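Tarero Video Help: Ticket 119
Subject: Lookalike clip plays the wrong sound, and the thumbnail shows the wrong twin
Opened by: Vaughan Lowther
Site: Mnguni (viral and family video pages)
Player: Braminon embed
Status: Solved

Opened 23 June 2025

Hi all! First off, the new player is a joy and our readers love it. We do have a strange one today, though, on what is turning into our most popular clip of the summer.

The video is a grandmother meeting her granddaughter's lookalike for the first time. (If you haven't watched it, do, she's wonderful. She hugs the wrong girl twice and then blames her glasses.) We uploaded two versions: the full one, and a short cut that runs 40 seconds for the home page. On the home page, the short cut plays with the sound from the full one. So you see Grandma laughing while she's still saying hello at the front door.

The thumbnail is wrong too. We picked a still of both girls side by side and the page shows a still from a completely different post, one with a dog on a trampoline. Great dog, wrong story.

What I've tried so far:
Cleared the page cache. No change.
Opened it in a private window. No change.
Re-uploaded the short cut under the same title. No change, and now it shows up twice in the library.
Played the file straight off my laptop. Sound and picture match perfectly, so the file is fine.

Any ideas very welcome!
Vaughan

Reply from Tarero support

Hi Vaughan, thanks for such a clear write-up. I've watched the clip and can confirm the sound is off on the home page. Three quick questions:

1. Do both versions have exactly the same title?
2. Is the Flaltular plugin switched on for that page?
3. Does it happen on phones as well?

Please don't delete the extra upload yet. I'd like to look at it first.

Reply from Vaughan Lowther

Fast answer, thank you!

1. Yes, letter for letter. "Gran meets the double." I never thought of that.
2. Yes, it's on for the whole site. We use it for the related clips row.
3. Phones, tablets, my sister's ancient desktop, all the same.

One extra thing I noticed over lunch: if you start the full version, stop it, and then go to the home page, the short cut shows the right thumbnail for a moment and then flips to the dog. I got so excited I made the whole desk come and watch.

Reply from Tarero support

That flip is a really useful clue. Flaltular makes a short name for each clip out of its title, and it looks like your two versions ended up with the same short name. The player asks for the sound by that name and gets whichever one was saved first.

The thumbnail is a separate problem. Your related clips row has a saved list from May, and the slot for the top story still points at the dog post. The list reloads a moment after the page does and overwrites your choice.

Please try these in order:
Rename the short cut so its title is different from the full one.
Go to Flaltular, Settings, Saved names, and press Rebuild.
Go to Related clips, open the top slot, and set it to Automatic.
Empty the page cache once more, after the other steps.

The rebuild took under a minute when I ran it on a copy of your library.

Reply from Vaughan Lowther

Sound is FIXED! Renamed the short cut to "Gran meets the double (short)", hit Rebuild, and she now laughs exactly when she should. What a relief, and what a nice button to press.

Thumbnail still shows the dog. I set the top slot to Automatic and saved, and when I go back in it says Manual again. I did it nearly 70 times in different browsers (okay, my finger got a bit carried away) and it won't stick.

Reply from Tarero support

Glad the sound is sorted! The slot going back to Manual is down to a pin. Somebody pinned the dog post, and a pin beats the slot setting every time. Look for the small pin mark in the post list, click it so it goes gray, then set the slot to Automatic again.

Reply from Vaughan Lowther

It was me. I pinned the dog. I remember doing it and being very pleased with myself.

Unpinned, set to Automatic, saved, and it stayed. Both girls are now on the home page side by side, the sound matches, and I've removed the extra upload after you said you were done with it. Comments are pouring in and most of them are arguing over which girl is which, so the video is doing just what we hoped.

Thank you so much, this was a treat to work through. Please close it!

Closed by Tarero support
Cause: matching titles; pinned post in top slot
Attachments: 1 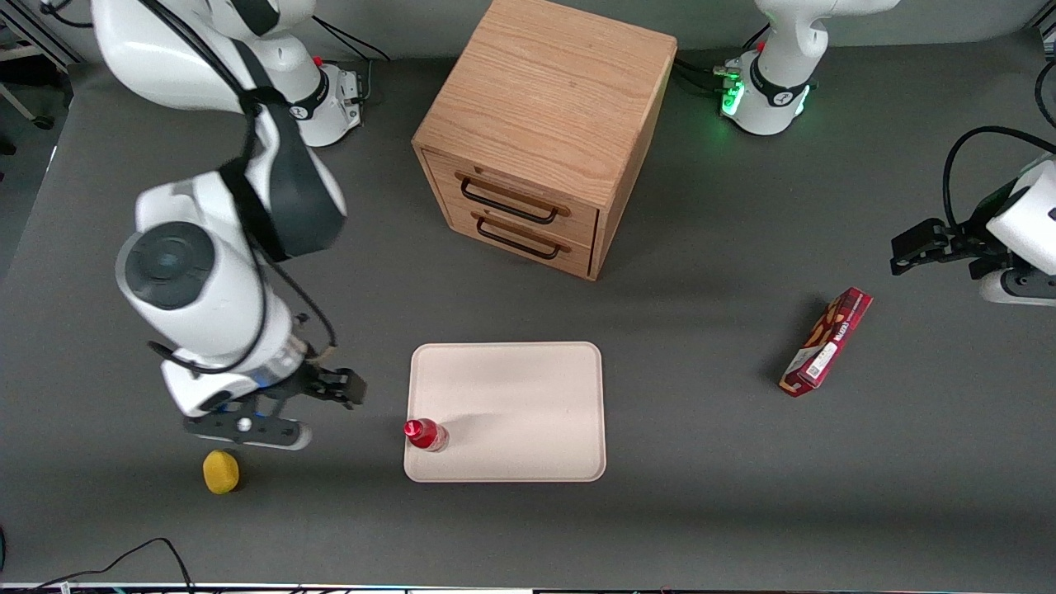
Attachment 1: White robot arm with a black gripper over a gray tabletop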